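Vornine Cold Drip Tower: Slow, Pretty, and Not Much Better Than a Jar

Posted by Renata Cieślak, 16 June 2018

I have been making cold brew in a pickle jar for years. Coarse grounds, tap water, a night in the fridge, then through a paper filter in the morning. So when a reader, Efua Annan, wrote to ask whether the Vornine drip tower was worth the money, my first thought was no. I've now had one on my counter for 27 days and my second thought is mostly no.

The idea is simple enough. Water sits in a glass bulb on top, drips through a little brass valve onto a bed of coffee, and ends up in a carafe at the bottom. Vornine says this gives you a "brighter, cleaner" iced coffee than soaking does. They also say it is ready in two hours, and that part I can speak to. It isn't. With the valve set where the booklet tells you to set it, my first batch took most of an afternoon, and the drip slowed to nothing twice when I wasn't looking. You have to keep nudging the valve as the water level falls. I don't want a drink I have to babysit.

As for the taste, I used the same bag of beans from Baran for everything, a medium roast I know well. The tower coffee was lighter and a bit sharper over ice. The jar coffee was rounder and stronger. I poured both for my neighbor Henryk without telling him which was which, and he liked the tower one black and the jar one with milk. I'd say the same, but the gap is small, and once there's a splash of cream in the glass I couldn't pick them apart.

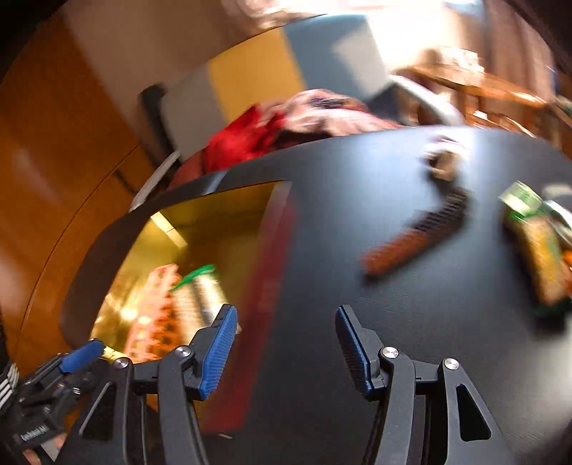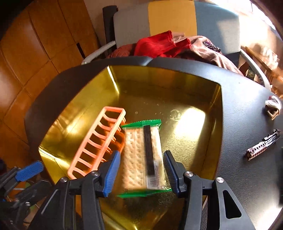 Storage is where I started to get annoyed. The tower comes apart into five pieces and the box it ships in is thin cardboard that tore the second time I opened it, so you need somewhere else to put the glass. A deep box with straight walls works better than a drawer, and I don't care if it's a plain plastic tub or something with a shiny gold inside like the one in the second photo, as long as the bulb can't roll out. Wrap the valve separately. It's the only part that really matters, and Vornine wants 33 dollars for a new one.

Cleaning is fine if you do it right away. Leave it overnight and the coffee oils settle into the mesh filter, and then you're at the sink with a toothbrush. The neck of the bulb is too narrow for my hand or for a normal bottle brush.

I also borrowed the Mernia immersion pitcher, the one I wrote up in February, to be fair to the middle ground. It has no valve and nothing to adjust. You fill it, put it in the fridge and lift out the basket the next day. It looks like a water pitcher. For most people who want iced coffee waiting for them on a hot morning, I'd send them there first — or to the jar, which costs nothing.

If you drink it black, like fiddling with things, and have the counter space, the Vornine makes a nice glass of coffee. I'm sending mine back on Monday.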